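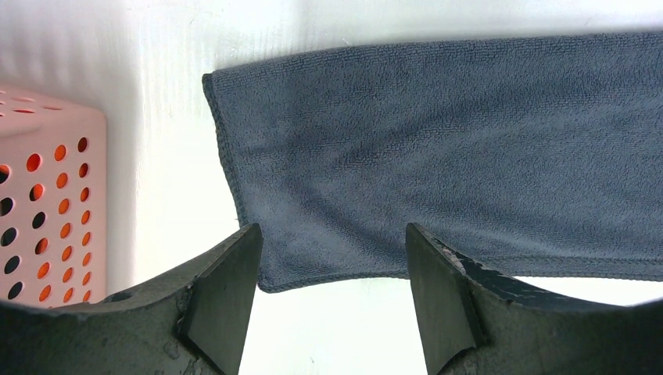 Pudari Open Day Towel Set, README

This data set comes from the open day of the Pudari workshop in April, where visitors could come in and watch an arm fold and put away household cloths. It was recorded through the whole afternoon, and we publish all of it, including the parts where the audience was asking questions and the arm was waiting. The cloths are mostly microfiber towels like the gray one between us and the white background, with a stitched hem along the border. The hem matters for this work. Our grasp labels are placed on hems and corners, and a folded towel with its lower left corner near the contact pads is a typical start position for the task we call "corner first". The pink basket is named "bin_left" in the label files.

Who made it

The demonstration was prepared by Győző Pintér (arm and control) and Ese Haruna (labels and task list). Yakubu Amadi talked to the visitors and wrote the notes. The hall was lent by Bistadel. Questions about the files should go to Ese.

What is inside

episodes/ 243 episodes, one folder each
frames/ wrist view, stills only
labels/ grasp points, cloth type, result
notes/ what Yakubu wrote down during the day
visitors/ empty, see Privacy

Of the 243 episodes, 149 are marked "complete". It means that the cloth was released in the place the task asked for. The other episodes are marked "stopped" or "missed". Please do not throw these away before you look at them. In our opinion they are the more useful half for anyone who studies cloth, and several show the fingers closing on one layer when two were wanted. The number of labeled stills is 2,985.

How the day went

The doors opened at 10 in the morning and the first group was a school class. The tasks were short at this time, only pick and place. After lunch we let the visitors choose the cloth and the start position, and the success became clearly lower. One visitor folded a towel in nine layers, which the gripper could not open wide enough to take. This episode is kept under the name "thick_01".

At two o'clock Hryhorii Stasiv from Inance took the control by hand and made a group of episodes as comparison. They have the field operator set to "manual". If you train on the set, you should decide if you want them or not, as his way of approaching the corner is slower and comes more from above than ours.

Known problems

- In the bright stills, the border between the wall and the table is hard to find. Methods which need a clear table edge will have difficulty.
- The fingers cover a part of the towel in many stills. We labeled only what can be seen. A hidden hem has no label.
- The cloth type "gray_micro" is used for towels from two different packs. They have almost the same size, but we did not measure them all.
- In the first morning episodes the clock of the computer was one hour behind. The order of the episodes is correct.
- The result label was given by one person only.

Privacy

Visitors were told at the door about the recording. The sound was not recorded. Stills where a face was visible were removed by Ese, and then checked again by Ayodele Okeke. The folder visitors/ stays in the structure only so that the Edet loader does not stop with an error.

Use

You may use the set for research and teaching. Please write to us before commercial use. If you find a wrong label, send the episode name and the number of the still, and we will correct it in the next version.

Changes

v2: corrected result labels in the manual group, added notes/
v1: first version, given to the participants of the open day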